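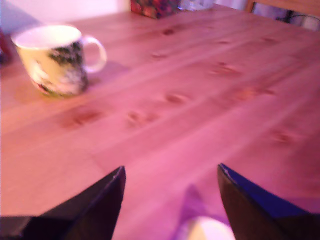 Section 4. Placing and looking after the table top

This section applies to the Clallach pine table, model 772, once the legs and rails have been fitted as described in Section 3. Revised 1/31/21 by Diarmuid Dunne, Leltgate.

4.1 Choosing the position

1. Stand the table with its long back edge facing the wall. The top must be level before anything is put on it. Adjust the feet as shown in Section 3.
2. Slide the table back until the edge meets the wall along its whole length. If there is a skirting board, fit the spacer strip from parts bag 2.
3. Check that light switches and sockets can still be reached from the front.
4. Keep the table at least 90 cm from a radiator or stove.

Note: Do not screw the top to the wall. Pine widens and narrows with the seasons, and a fixed top may split along a seam.

4.2 First oiling

The top leaves our workshop sanded but not oiled. Oil it before use.

1. Wipe off the sanding dust with a dry cloth.
2. Pour a little Pirkuvia table oil on to a lint-free cloth. One coat takes roughly 200 ml.
3. Work along the planks, with the grain. Go over each knot a second time.
4. Leave for twenty minutes, then wipe off all the oil that has not soaked in.
5. Let the top dry overnight. Repeat the next day.

CAUTION: Cloths used with oil can catch fire by themselves. Lay them flat outdoors to dry, or soak them in water before throwing them away.

Note: Knots are part of the wood and vary from one top to the next. They darken with age and with oil. A knot that feels slightly raised may be rubbed down with fine paper. A loose knot is covered by the guarantee; see Section 7.

4.3 Everyday use

1. Put a mat or coaster under hot mugs and pans. Mugs with an unglazed foot ring should always stand on something, even when cold.
2. Mop up spills straight away, especially tea, coffee and red wine.
3. Lift things across the top. Do not drag them.
4. Clean with a damp cloth and a drop of washing-up liquid. Dry with a second cloth.

Do not use scouring pads, bleach or spray polish.

4.4 Keeping things on the table

Things that stay out all the time are best kept together at the back.

1. Put upright items such as pens and brushes in a holder with a flat base. A metal holder needs felt pads underneath (Amin self-adhesive pads, supplied).
2. Group tins next to the holder. Check the bottom rim of each tin for rust before you set it down.
3. Put small packets on top of the tins.
4. Leave the front of the top clear for working.

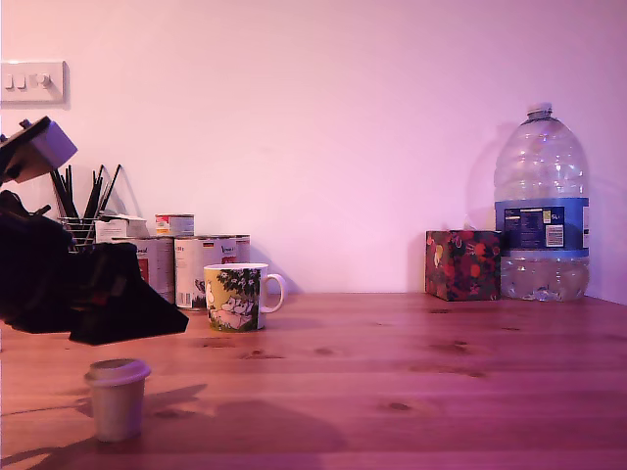

Figure 4b. Mesh pen holder against the wall, with the tins beside it.

5. Once a month, move everything off and wipe underneath. Change the tins round if the wood has begun to show rings.

CAUTION: Rust marks go deep into pine and cannot be wiped away. If one appears, sand the mark lightly along the grain and oil the whole plank, seam to seam.

4.5 Re-oiling

Give the top one coat of oil each November, or sooner if water no longer beads on the surface. Follow steps 1 to 4 in 4.2 and allow a full night's drying before putting things back.

For tops that have been waxed, go to Section 5.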